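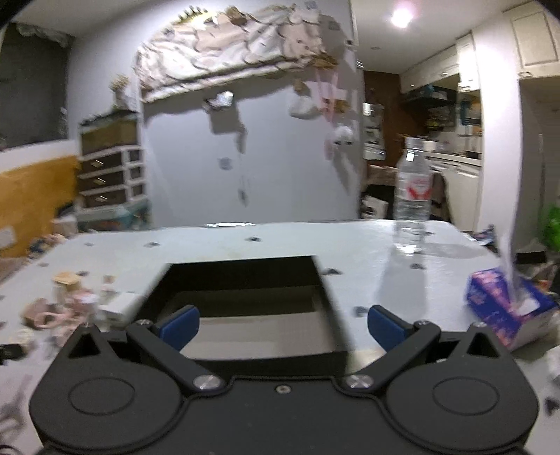
Empty black box on the table

How to read a football drive chart

A drive chart lists every possession in a game, one line each. Once you know the columns, you can follow a game you missed in nearly 3 minutes. The steps below use the chart layout on Poststead, but the one on Torvik works the same way.

1. Find the starting spot. "OWN 25" means the team began on its own 25-yard line. "OPP 40" means it began 40 yards from the end zone it was attacking. The field is 100 yards between goal lines, so an OWN 25 start leaves 75 to go.

2. Read plays and yards together. Nine plays for 31 yards is a slow drive, often with a penalty or a sack in it. Penalty yards may be listed in their own column — check the header before you add anything up.
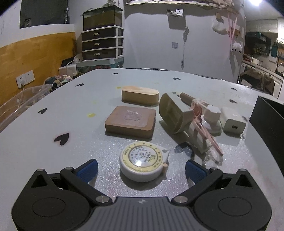 3. Look at the result. TD, FG, PUNT, INT and DOWNS cover most lines. DOWNS means the offense went for it on fourth down and came up short. If that happened inside the 10, mark it, as the final score won't show it.

4. Compare time of possession last. A long drive that ends in a punt still moves the field and rests the defense.

To keep your own chart, rule a sheet into six columns: quarter, start, plays, yards, time, result. Fill in the start before the first snap and the rest when the ball changes hands.

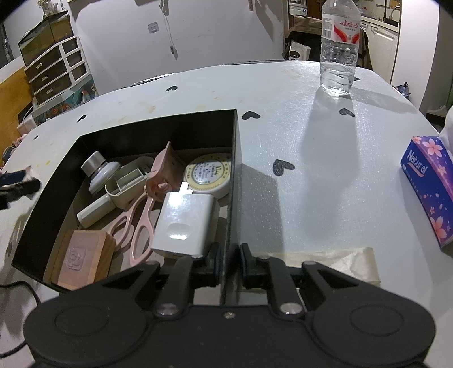

Black organizer with small household items packed inside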